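# An afternoon with the ball cell at Tralus, 21st October

I'd been pestering Citlali Ayala about getting into the Tralus workshop ever since August, and last week she finally wrote back with "just come, bring closed shoes." So I did!

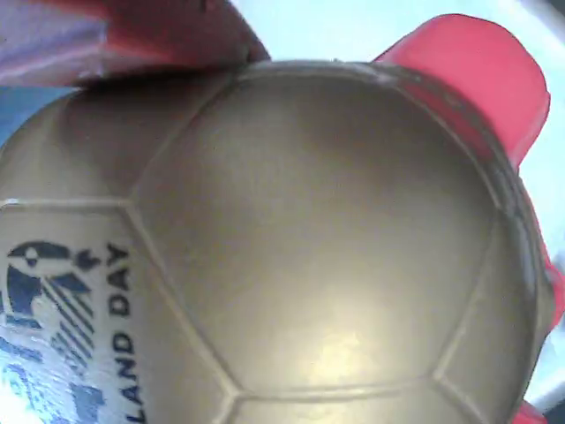 *The gold ball in the red fingers, close up.*

Tralus is down at the end of Aguirre, past the tire place, and if you come by bus you'll walk right by it the first time like I did. There's a small sign and a big roll-up door. Tiburcio Huerta let me in. He looks after the handling cell, and he'd already blocked out the afternoon for service, so what I got to watch was mostly the looking-after part, and I loved it way more than I would have loved a slick demo.

The job of the cell is simple enough to say: pick up a ball, turn it, put it down, do it again. They test grip on all kinds of round things there, and a soccer ball is a favorite because it's big, it gives a little when you squeeze it, and it has seams. The seams matter more than I'd have guessed. Tiburcio told me a fingertip sitting right on a ridge holds differently from one on the flat of a panel, so he likes a ball with raised seams for checking that the fingers close evenly. The one they were using was this big shiny gold thing with a navy emblem and LAND DAY printed up the side in capitals (I read it with my head tilted, like a person in a bookstore).

Servicing goes by cycle count. The counter on the controller said 1279 when I got there, and the light check is due every 1000, so they were a bit over. "We had a delivery," said Tiburcio, and that was all I got out of him on the subject. At 3000 the fingers come all the way off and get swapped whether they look tired or not.

The light check goes like this, as far as I could follow from my stool:

- Park the arm, power off, lock on the switch. Citlali put her own padlock on too, and the key went in her pocket.
- Wipe each red finger with a barely damp cloth, then a dry one. No solvent, ever. Someone tried it once and the surface went tacky for a month.
- Feel along the inside faces for nicks. He does this with his thumb and his eyes closed!
- Check the mounting screws with the little torque driver.
- Power up, run the fingers open and shut with nothing in them, then go back to the ball.

He found one screw on the wrist end that had backed out a hair. I was thrilled, Tiburcio less so. He took it out, cleaned the thread, put on a dot of thread lock and ran it back in, and then everybody had coffee while it set. The coffee was terrible and came with really good cinnamon cookies, so I'm calling it even.

After that came the part I'd been waiting for. He sets the grip by starting too soft and stepping up, holding the ball, giving it a gentle push by hand at each step (arm stopped, of course), and writing the setting down in a paper notebook. The software they use, Sosomis, keeps all of this too, but he showed me the notebook first and the screen second, which tells you something. He does 5 holds at each setting before he'll trust it. I asked what he's looking for and he said he's mostly listening. A bad hold squeaks, apparently. I listened as hard as I could and heard a fan.

I asked if I could do one push. Yes! It feels like pushing on a ball that a very patient uncle is holding.

A couple of practical things if you want to go. Write to Citlali first, they don't do walk-ins. The floor is cold, so wear real socks. There's no parking on Aguirre itself, but the lot behind the tire place is fine after lunch. And ask to see the drawer of worn-out fingers, which Tiburcio has labeled by date and won't throw away.

Next on my list is the packing line at Flosby, if they ever answer my email.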